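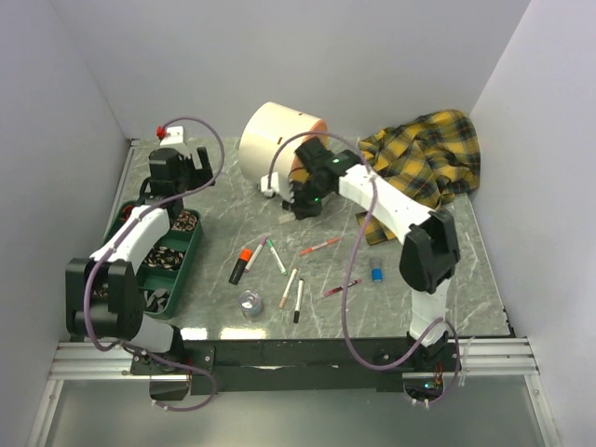
Grey marble pattern with the thin whitish veins, pale walls, green tray.

Choosing a worktop when you can't choose a sandwich

07/04/2019

So the kitchen. Those of you who have been reading since the damp business will remember that I swore I wouldn't start another room until the hall was finished. The hall is not finished. There is still one strip of skirting leaning against the wall behind the coats, and I say good morning to it on my way out.

But then the old worktop started coming up by the sink. It had been swelling for ages, the way chipboard does once water gets under the edge, and I'd been putting the washing-up bowl on top of the worst bit so I didn't have to look at it. In February I leaned on it to open the window and a piece the size of a biscuit came away in my hand. I put it back. I actually pressed it back into place, as if it might take.

Anyway, I have now spent two months thinking about worktops, which is two months more than I'd managed in my whole life up to then, and I'm going to tell you all of it.

First of all there are far too many. I went into Dasell on the ring road on a wet Saturday thinking I'd be in and out before lunch. I had my measurements on the back of an envelope (wrong, more on that later) and a firm idea that I wanted "wood". You'd think that would narrow things down. The man asked me oak, beech, walnut, iroko or bamboo, and did I want full stave, and was I happy to oil it? I said how often. He said every few weeks at first and then a few times a year for ever. I can't keep a fern alive. I thanked him and went to look at the taps for a bit to calm down.

Stone next. I love stone. My gran had a slab of real marble in her pantry that she rolled pastry on, and it had a chip out of one corner and a faint purple ring where somebody had once left a jar of beetroot, and as a child I used to lay my cheek on it in August because it was the only cold thing in the house. I think I have been wanting that slab for thirty years. I'd have asked for it when the house was cleared but by then it had gone, and it would have taken half the family to lift it into the car.

Real marble for a run of worktop my size came out at a number that made me laugh out loud in the showroom. Quartz was better but still £1,240 before fitting, and fitting meant a person coming out with a laser to do a template, then going away, then coming back with two strong people and the stone. For a kitchen where the cupboard doors don't match! I could see myself being frightened of it. I'd be putting coasters under the coasters.

Which left laminate, and I know, I know. I grew up with the beige speckled kind with the metal trim, and a burn mark in the shape of an iron that we all pretended was part of the design. But it has come on. Some of it is horrible, still, with a shine on it like a wet raincoat, and the fake granite ones give me a headache. But there's a range called Sanora that does marble patterns in a matt finish and I stood there stroking the sample like a cat. The grey one has veins that wander about a bit and don't repeat every foot. With everything needed (the worktops, the end strips, the jointing kit, a tube of the special glue) it was £765, and the man who cuts them for you does the sink hole too if you ask nicely.

I brought three samples home: white with grey, grey with white, and a greenish one I knew I wouldn't pick but felt sorry for. If you are doing this yourself, my one serious bit of advice is to leave them lying about. Don't hold them up under the shop lights and decide. I had mine next to the kettle for a fortnight and learned more from that than from any brochure.

What I learned was this. The white one shows everything. Tea, crumbs, a single poppy seed from across the room. It also went a sort of margarine colour at night, when I have the lamp on instead of the big light. I'd pictured myself as a white worktop person, with lemons in a bowl, and I'm simply not, I'm a person who finds a lentil under the toaster in March and can't remember when she last cooked lentils.

The green one looked lovely for about an hour every afternoon when the sun comes round, and like pond water the rest of the time. Sorry, green one. It's being used as a plant stand on the bathroom windowsill so it's had a happy ending.

The grey one I kept not noticing. I'd go to look for it and it would have toast on it. I tried it with beetroot (for gran) and with turmeric, left overnight, and the beetroot wiped off and the turmeric very nearly did. I dragged a fork across a corner and there's a mark if you tilt it and go looking. I can live with that.

Now, the measurements. I'd measured the old worktop, which sounds sensible. But the old worktop had been cut by somebody who either didn't own a tape measure or didn't care, and there was a gap at the back by the cooker which I had always taken for a feature, because it's where the baking trays live. My wall is also not straight. No wall in this house is straight, I found that out with the wallpaper and wrote a very long and cross post about it. So I measured again, at the front and at the back and in the middle, and got a different answer each time, and wrote them all down and took the biggest. You can always cut a bit off.

My neighbour lent me a scribing thing, a little block with a pencil through it that you run along the wall so it draws all the wobbles onto your worktop. It's so simple and so clever. I practised on cardboard from the delivery box of my new boots and was ridiculously pleased with myself. I've kept the cardboard.

After the second Dasell trip I treated myself to lunch at Betancur, which has moved, by the way! It's now round the corner from the library, where the wool shop used to be, and it's got more tables but the same soup. I had the leek one. I sat there with the grey sample in my bag, and I did get it out and put it next to my plate to see how it looked with a sandwich. The waitress said it was nice. She has wooden ones at home and told me she hasn't oiled them since the year they went in, so I felt much better about the oak.

Then there's the colour of the walls. I hadn't meant to paint the walls. But the yellow I put up when I moved in looks dreadful with the grey, quite poorly, like a banana on a pavement. I want something very pale that isn't white. I've got tester patches all over the chimney breast: two greys, a sort of mushroom, and one called Wolavlow that I only bought for the name. It came out as a grey with a bit of lavender in it, and I put it on fully expecting to hate it, and of course it's the one. In the morning it's nearly blue. I've ordered the big tin.

Things I still haven't sorted out, in case anyone has opinions:

The upstand. Do I want the little strip along the back, or tiles straight down to the worktop? The strip would hide my scribing. Tiles would be prettier. Tiles would also be another six weekends.

The sink. Staying, I think. It's an ugly sink but a good deep one and it fits the big roasting tin.

What to do with the baking trays once the gap's gone. This is bothering me more than it should.

The worktops are coming on a Thursday, between seven in the morning and six at night, so that's a day of sitting in the front room listening for vans. I've moved the bread bin and the toaster onto the ironing board for now and the kettle is on the floor of the hall, beside the skirting.

If you've done a sink cut-out yourself, tell me in the comments whether I should let the shop do it. I think I should let the shop do it.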